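Mitsuko Ueda
23 June 2026

ok small thread about the shape blocks, since a few of you asked what I've been up to all week

I've been sorting my way through a bin of 107 plastic blocks I got secondhand in Draltmont. Stars, cubes, cylinders, the lot. My kitchen smells like dish soap now

2 shapes are missing so far and of course I want them more than all the rest put together

best discovery – they look SO much nicer on plain pale wood than in a bin. All that grain behind the bright colors!
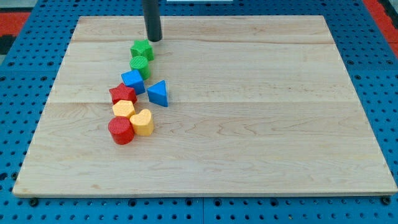 Green star up top, blue prism off doing its own thing

next up is the puzzle box from Bestitz. Wish me luck, it's 359 pieces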